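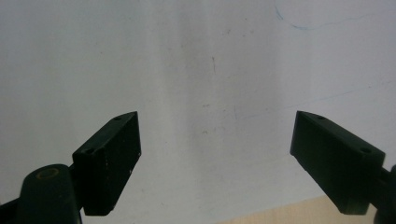
The sheet had to come off before six.

Morag Halliday stood at the end of the bed with her coat still on. Twenty minutes. Maybe less if the Baird bus was running early, which it never did, but today it would. Today it definately would.

Pale thing, that sheet. White once. Gray now, if you were being mean about it. Her mother had bought it at Prunevar with the first decent paycheck, three to a pack, and the other two had gone to rags years back. This one hung on. Little marks all over it. Specks you could pick at and they stayed.

She pulled a corner. Elastic gone. It came up like nothing.

Other corner. Then she stopped, because of the smell, lavender and the radiator, and she sat down on the mattress, just for a second.

Not now. Get up.

Pillowcases in the bag. Blanket in the bag. The lamp was going to her brother, the clock was going to whoever wanted a clock. The landlord wanted the room bare and 300 dollars for the carpet, and he could have one of those.

Phone buzzing. Her brother.

"You done?"

"Nearly."

"You're not nearly."

"I'm on the sheet."

Quiet on his end. Traffic. He was driving with the window down, in October, like an idiot.

"The Noltedum one?"

"Prunevar."

"It was Noltedum. I was there. She argued with the guy over 26 cents."

"You were four."

"I was there."

She looked at it, heaped up over her knees. Checked the hem for a label. There was one, washed blank, soft as a tongue. Could of been anything.

"Fine," she said. "Noltedum."

He laughed, or coughed, and hung up to park.

Ten minutes. She folded it the way they used to, except that took two people, one at each end, walking in to meet. Her mother always snapped it once, hard, so it cracked and you jumped. Every time. You knew it was coming and you jumped.

Morag held two corners and let the rest hang to the floor. Walked at the wall. Pinned the far edge under her chin. It slid. Started over. Slid again.

Steps on the stairs. Heavy, two at a time.

Her brother in the doorway, out of breath, keys in his teeth. He looked at the bags, the bare mattress, at her with a mouthful of cotton. He took the keys out.

"Give me an end," he said.

She threw it. He caught most of it, found his corners and backed up till he hit the window.

"Ready?"

"Don't you dare."

He snapped it. She jumped.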